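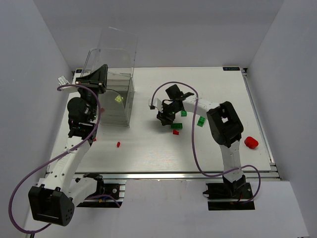 The two-arm cell with the clear bin open and the building blocks out on the table.

Sorting cell at Divton: progress report for the Cirkelport fund, March

Hello again! I know you were expecting the good-news report this time, with the sorting numbers and the plan for the second cell, and you'll get some of that. But we had a fault I want to tell you about first, and it has eaten most of my month.

What went wrong

The job is the same as in my last report: pick the building blocks off the table, pass them from one arm to the other when they need turning, and put them in the bin. We had done 2,003 picks on the new software (we call it Dindero, you'll see the name on the invoices) and I was getting pretty cheerful. Then on Saturday, during an unattended run, the left arm started pulling away from a handover while the right gripper still had hold of the block. Neither one let go. The arms leaned on each other until the left wrist motor tripped on overload and the whole cell stopped.

The guard stayed shut the whole time and no person was near the arms. The damage came to one stripped screw in the left wrist and a cable tie that let go. I swapped both the same afternoon from the spares box, so there's no cost to report on that line.

What bothers me more is how long it took to stop. The arms pushed against each other for 4 seconds before the trip. With a plastic block that's only ugly, but I don't want it happening with customers' parts, and I really don't want it happening with somebody's fingers nearby.

Why it happened

I spent a good week on this and went down a couple of blind alleys (I was sure it was the cable dragging on the wrist, and it wasn't). The left arm waits for a "holding" message from the right gripper, and the right gripper waits for a "released" message back. If one of those arrives late, the software uses the last one it got, which can be left over from the previous block. So the left arm thought it was free to go and its own gripper had never been told to open. Once I knew what to look for, I found 2 more near misses in the logs, both with the longer blocks.

I've been watching the exchange slowly, with the speed turned way down, and the tight spot is when both sets of fingers are close in on the same block.

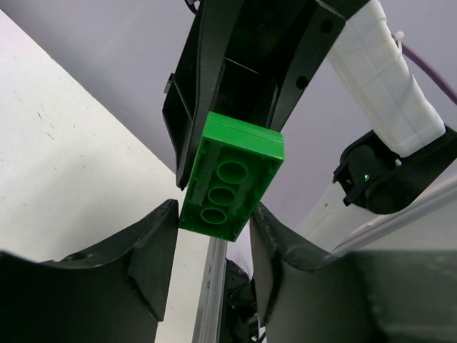
What I've changed

Every message now carries the block's own number, and an old one gets thrown out. If the right one doesn't come, both arms freeze where they are and wait for me. I also lowered the force limit during handovers, so a tug should trip the cell much sooner. It's slower now, I'll admit, and I haven't tuned that yet.

Unattended runs are off until the Babalola safety review is done. I'd rather lose the hours!

What I need from you

Please move the second cell back by 2 weeks. The money for it can stay where it is. I'd also like your okay to buy a separate force sensor for the left wrist out of the travel line, which we've hardly touched. I'll send the quote and the full fault log with the next invoice.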